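Snack table and common room check, Sernness house
January 28, 2020
Checked by: Solveig Sandberg
Copy to: Trygve Brekke

Quick one this time, did it between other jobs. OK / FIX / N/A, comments after each. Sorry about the typing.

1. Packets sealed, no splits or pinholes - FIX
Green and white packet has a torn flap at the top corner. Bin it or eat it today, not going back in the tub.
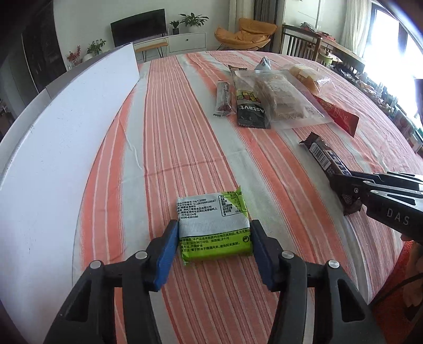
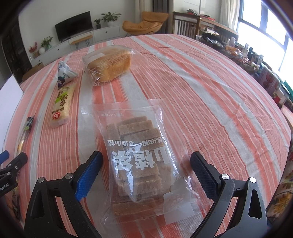 2. Labels readable - OK
Mostly. A few are in Chinese only. Trygve can you get the ingredients translated for the hawthorn strips and the meat sticks, stick it on the tub lid. Need it for the allergy sheet before April.

3. Allergy sheet up to date - FIX
Still the old one. Nothing on it for the chocolate or the biscuits. Assume milk, wheat and nuts till someone has read the packs properly.

4. Best before dates - FIX
Not finished. Bread first please, then the meat sticks. Anything with 14 days or less goes to the front of the tub. Couldn't find a date on the biscuits in the zip bag, so write one on or chuck it.

5. Bread bagged and closed - OK
Keep it out of the sun, went mouldy last summer in two days.

6. Tablecloth - OK
Striped one is fine to keep. Wipe with the Jollside spray, not the bleach, bleach takes the orange out. Make sure it isnt hanging low enough to trip on.

7. White board at the side of the table - FIX
Leaning, not fixed. Kids lean on everything. Either lay it flat behind the shelving or get a bracket on it. Magnusson quoted 187 for brackets and fitting, seems steep, I'll ask again.

8. TV - FIX
Sits on the low white cabinet. Needs an anti-tip strap to the wall. Same comment as last check!!

9. Plants on TV cabinet - OK
Saucers under the pots please, and go easy with the watering can near the telly. Someone find out if the red flowers are ok around the cat.

10. Walkways clear, 90 cm min - FIX
Cardboard box on the floor, flatten and recycle. Small bench in front of the cabinet to be pushed in when not used.

11. Chairs - OK
Wobble test on the slatted one and the yellow lounge chair. Curtain to stay clear of the heater.

12. Small wrappers picked up - FIX
Check under the table too. Choking risk for the little ones.

13. Fridge temp - N/A
Thermometer is flat, Poris batteries on order, reciept in the drawer.

Recheck items 1, 3, 4, 7, 8, 10 and 12. Trygve to do it and initial, I'm away. Spare key is on hook 27.

S.S.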